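Lists > ridus-users > Fault reports > Placement release below set height

On Mar 23, 2021, Noura Bitar wrote:
> Gunier cell in simulation, Ridus 904. The arm opens the
> gripper early on the crate task. Logged at step 1,408. No
> contact warning. Has anyone else had this?

Same fault on our build. 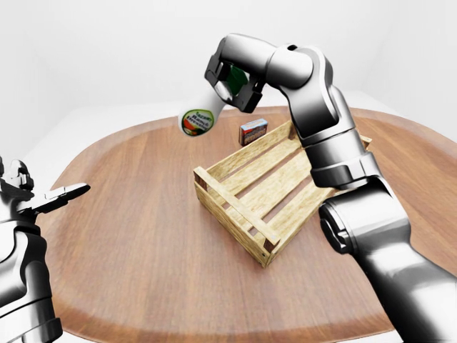 Bottle held in the right gripper, left gripper open.

The release height is read from the table plane, and the crate floor is never added. With the margin set to 12 mm the controller opens too soon or drives down into the slats, depending on the approach.
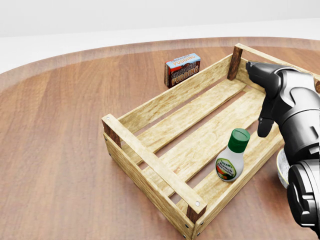
The contact check is the second fault. It tests the lowest point of the object against one flat surface. A slatted floor like this one has gaps with the table behind them, so a ray cast down through a gap returns the wrong height – and the bottle standing on the slats is then logged as floating.

Emora's patch fixes the ray cast only.

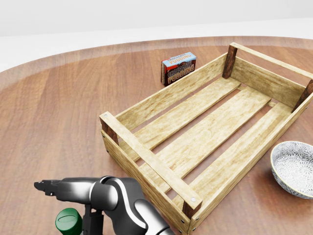
Does the force limit catch it?
Only above 740 steps, when the limiter is switched on. Before that the arm is unprotected.

I would not move this build to hardware.
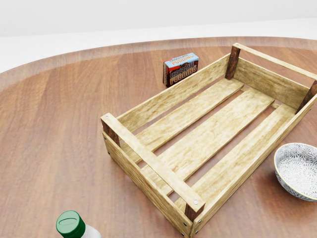 Khoury, June

Patch merged to the test branch. Release height still open. Please attach the controller log to any new report, with the margin value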